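Black dyeing of cloth

Reading time: 4 minutes

Black dyeing is the coloring of yarn, cloth or finished garments to a deep black. It is one of the oldest tasks of the dyer and it was for a long time considered the most difficult. A good black must absorb light evenly, it must not turn brown or green in the sun, and it must not leave its color on the skin. Few natural materials can do all of this alone, and for this reason most traditional blacks were made from several baths.

Methods before synthetic dyes

The most common old method joins tannin with iron. Tannin is taken from oak galls, bark, pods or the shells of nuts. The cloth is first soaked in the tannin bath, dried, and then put in water that contains iron salts. The two substances form a dark compound inside the fiber. The method is cheap, but too much iron makes the fiber weak. Many old textiles have holes exactly in the black parts of the pattern, while the other colors are still strong.

A second method uses a blue base. The cloth is dyed many times with indigo until it is dark blue, and afterwards it receives a red or brown bath on top. This black was expensive and it lasted well. Dyers sometimes left a small blue mark at the end of the piece, so that the buyer could see that the base was present.

Logwood, the heart of a tree from Central America and Mexico, came to Europe in the sixteenth century. With iron or chrome it gives a full black on silk and wool. It remained in use for silk even after other natural dyes were abandoned.

Village practice

In the valley of Tlapale, black was made with the pods of a local acacia and with mud rich in iron. The dyer Melquiades Arriaga kept a written record of his work, in which he lists 37 baths and the result of each. According to his notes, the mud should be collected in April, before the rains. Cloth was covered with mud in the evening and washed at six in the morning. His student Zyanya Gallegos later repeated the baths with cotton and found that two of them gave gray only.

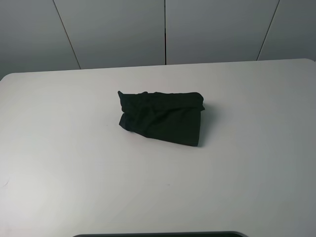
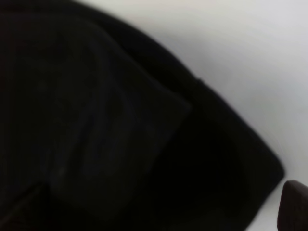 Synthetic blacks

Aniline black was developed in the 1860s. It is not applied as a ready dye but is formed on the cotton by oxidation. It is very resistant to washing. Sulfur black followed at the end of the same century, and because of its low price it became the usual black for work clothes and later for denim. Reactive dyes, which bind chemically to cellulose, are now common for knitted cotton. Polyester needs disperse dyes and a high temperature, so a fabric of mixed fibers often goes through two separate processes.

Fading and care

Black shows the loss of color more clearly than most shades. Part of this loss is real, when dye leaves the fiber. Another part is only an effect of the surface: rubbing lifts small fiber ends, these ends reflect light, and the cloth looks gray although it still contains almost all of its dye. Declan Kershaw, in a study made at the Nullham mill, washed jersey samples around 200 times and compared them with samples that were only rubbed dry. He concluded that rubbing explained the larger part of the change.

Washing inside out, in cold water and with similar colors, is the general advice. Direct sun should be avoided during drying. Vinegar is often recommended for fixing the color, but it has little effect on modern dyes for cotton.

Naming of shades

Dyers separate blacks by their undertone. A blue black looks colder and is usually seen as deeper, while a brown black looks softer beside wool and leather. The undertone is easiest to judge in daylight, with the piece placed next to another black. Two pieces that match under a shop lamp may look different outdoors, an effect known as metamerism.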